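Kornport (messaging app)
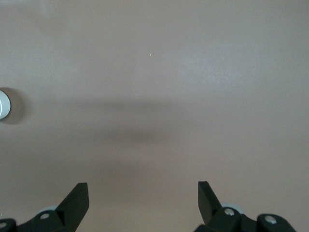 Photo: Uthai Chaimongkol

Kornport is a messaging app for mobile phones, and I've been using it long enough that my mates on the wiki told me I should be the one to write it up. So please forgive the "I" all through this, I did try it the proper way and it read like a fridge manual!

Name
The name is said to come from the building where the first version was put together, a old grain office near the port at Brullside. I've also heard it was a typing mistake that stuck. I can't find a source for either, so both are staying in for now.

History
Kornport began as an add-on for Ultik, a phone calendar that some of you will remember (the orange one, with the awful alarm sounds). You could leave a short note on a shared appointment and the other person could answer it. People started making pretend appointments just to have a natter, me included, and in September the notes were split off into their own app. The early version only let you have 60 contacts and there was no way to send a photo. Group chats came next, capped at 13 people, then later at 31. The current limit is 1,000, and I wouldn't want to be in one of those.

Features
Text, voice messages, photos and calls over wi-fi are all there. My favourite is the "later" tray, where you drag a message you haven't got the energy to answer and it comes back at teatime. You can change the colour of each chat, which sounds silly until you've sent your boss something meant for your sister. There's no video calling.

Older phones
Kornport still runs on some pretty tired handsets, and that's a big part of why people I know hang on to it. Pictures load slowly on them and the stickers don't move. If the app keeps closing on you, clear the saved photos first and then restart the phone.

Kiều
Kiều is the keyboard that comes bundled with the app. It handles accents beautifully (hold the letter down, slide up) but it's keen on correcting place names, and it has never once recognised Brullside. You can switch it off under Settings, then Typing.

See also
Ultik
Kiều (keyboard)
List of messaging apps

Page last changed 12/7/20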